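Foltness Table Owner's Guide
Section C: Setting Up, Finishing and Living With It
Text revised 22nd December

Before you start

The table arrives in a flat carton with the top wrapped in foam, the legs in a paper sleeve, and the hardware in a bag taped to the inside of the lid. Check the lid before you throw it away. Verbeke, who handle our returns and spare parts, keep a whole shelf of these bags for people who didn't.

You will need:

A Phillips screwdriver
The hex key from the bag
A blanket you don't love
Lint-free cloths, more of them than seems reasonable
Dirnis Table Oil, one 32 oz. can (sold separately, as most good things are)
Another adult

The top is solid wood and it takes two people to turn over. One strong person can also do it, and we sell replacement corners.

C.1 Putting the table together

1. Spread the blanket on the floor and lay the top on it, face down. The face is the side without the holes.

2. Set a leg at each corner with the slanted side facing in. If the legs look wrong, they are probably facing out. If they still look wrong, stand up and look again from the other end of the room before calling us.

3. Start every bolt by hand and give each one a few turns. Do not tighten any of them yet.

4. Go around again with the hex key, moving from one corner to the corner diagonally across from it. Stop when the bolt is snug.

CAUTION: Do not use a power driver. The inserts are set in wood, and wood gives up without much warning.

5. Turn the table upright, each person lifting at an end. Do not drag it by the legs, walk it on its corners, or lean it on a wall while you find your phone.

6. Press down on each corner in turn. A small rock usually means the floor is uneven. Houses are like that. Twist the foot under the high corner until the rocking stops.

NOTE: On thick carpet the table may feel soft for the first week while the feet sink in. Check the level again after that and leave it alone in between.

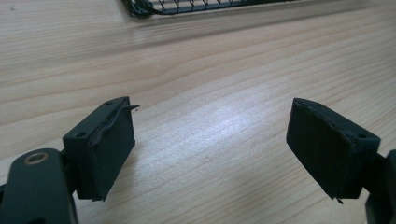
C.2 Choosing where it goes

Wood moves. It swells when the air is damp and shrinks when the air is dry, and it will do this for the rest of its life no matter what you paid. Your job is to keep the swings small.

Keep the table well away from radiators, floor vents and wood stoves. If the only place it will fit is over a floor vent, close the vent or buy a deflector. We have been told many times that the vent "hardly blows at all." We have also seen the tables.

Direct sun is a slower problem. The wood will darken where the light lands and stay pale wherever something was sitting, so that a year from now you will know the precise outline of your fruit bowl. To avoid this, move things around now and then, especially in August, when the sun comes in hardest and everybody is away and nothing gets moved at all.

If your table has the extension leaf, keep the leaf in the same room. A leaf stored in the garage will come back a different shade from the rest and slightly too large for the hole. Both conditions improve with time. Neither improves by Thanksgiving dinner.

C.3 The first oiling

The table leaves us sanded and bare. It is fine to set it up and look at it in this state. It is not fine to eat spaghetti off it.

1. Wipe the top with a dry cloth to lift any dust. Do not use a wet one, and please do not use furniture spray. Spray leaves silicone behind and the oil will bead up on it like rain on a car.

2. Shake the can, open a window, and put on gloves if you have them.

3. Pour a puddle of oil about the size of a pancake in the middle of the top. Spread it with a cloth, working along the grain out to the ends.

4. Do the edges and the underside too. Yes, the underside. A board that is sealed on one face and bare on the other will cup, and people who skip this step go on to write us long and interesting letters.

5. Wait until the surface begins to look patchy, then wipe off everything that hasn't soaked in. When you think you have wiped it all off, get a clean cloth and wipe it again.

6. Let it dry overnight and repeat. The top wants two coats. A third coat does nothing for the wood, though it does use up the can. 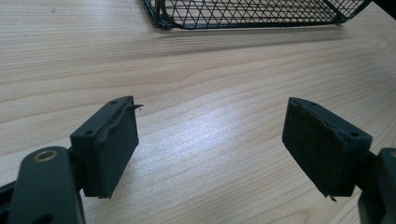
WARNING: Oily cloths can catch fire without any help from you. Do not ball them up and do not put them in the kitchen trash. Spread them flat outdoors, away from buildings, until they are stiff all the way through, or put them in a metal can full of water with a tight lid. This is the one paragraph in the guide with no joke in it.

7. Leave the table alone while the oil cures, for 7 days. You may walk past it. You may put a clean sheet of paper on it for a short time if you are the restless type. Hot plates, wet glasses, homework and cats should wait.

NOTE: We are aware that the cat can't read this.

If the top is still sticky once the curing time is up, there was too much oil left on it at step 5. Dampen a cloth with a little fresh oil, rub the sticky patches until they loosen, and wipe dry. It feels backward and it works.

C.4 Daily care

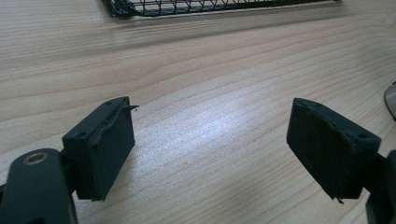 Reading time: 2 minutes

Wipe up spills when you see them. Water will sit on a cured finish for a while without harm. Red wine, coffee, beet juice and mustard are less patient.

For ordinary cleaning, use a soft cloth wrung out in warm water with a drop of dish soap, then go over it with a dry one. Skip the following: bleach, ammonia, glass cleaner, scouring pads, the green side of the sponge, and anything with the word "miracle" on the label.

Use a trivet under hot pans. The finish will put up with a warm mug, but a casserole straight from the oven leaves a white ring, and a cast-iron skillet leaves something closer to a brand. Cork and wool trivets are both good. Rubber ones can leave a mark of their own, especially the cheap bright ones.

Anything that lives on the table full-time should be lifted when you move it. This goes for baskets, lamps, bowls and the laptop you swore would never be on there. A bit of grit under a wire rim or a pottery base makes a fine engraving tool. Stick felt dots underneath if the thing has a bottom flat enough to hold them, and look at the dots every so often, for they pick up crumbs.

Writing on a single sheet of paper with a ballpoint will print through to the wood. Families with children may wish to think of this as a record.

C.5 Small repairs

Pale ring from a glass or mug
Rub gently along the grain with a dab of Pleveo paste wax on a soft cloth. Leave it for an hour and buff. Most rings go on the first try. If yours doesn't, leave it overnight before having another go.

Light scratch
Put a little oil on the scratch, let it soak, wipe off. It will still be there if you look for it, so stop looking for it.

Dent
Lay a damp cloth over the dent and touch it briefly with the tip of a warm iron. The steam raises the wood. Let it dry fully, smooth it with fine sandpaper, and oil the spot again.

CAUTION: Keep the iron moving. A dent can be raised. A scorch in the shape of an iron is yours to keep.

Deep scratch, burn or nail polish
Sand the whole top. You can try sanding only the bad spot, and then you will have a clean, pale, dished circle to explain in place of the burn. Use the same grit from end to end, then go back to C.3 and start at step 1.
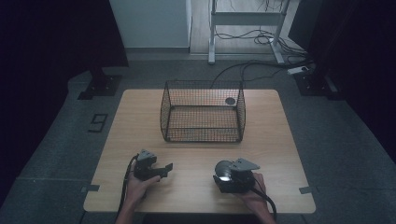 Loose leg
Tighten the bolts with the hex key, corner to opposite corner as before. If a bolt turns and turns without getting snug, the insert has pulled out of the wood. Stop there and write to Verbeke for the insert kit. Wood glue and a toothpick will hold until the next time somebody sits on the table, and somebody will.

C.6 Once a year

Check the bolts and give the top one thin coat of oil, wiped off well. The end of heating season is a good time, when the wood is at its driest and the windows can be opened again. A dry table looks chalky and a drop of water on it soaks in right away and leaves a dark spot. If the drop sits up on the surface, put the can back in the cupboard and take the afternoon off.

The oil keeps for years if the lid is on tight. Press it down with your palm, wipe the rim first, and don't use a hammer. A skin on top of old oil can be lifted off and thrown out, and what's underneath is usually fine. If it has turned to jelly all the way down, it is done, and your hardware store can tell you where to take it.

For insert kits, spare feet, hex keys and bolts, see Section D. Have your carton number ready. It is printed on the lid.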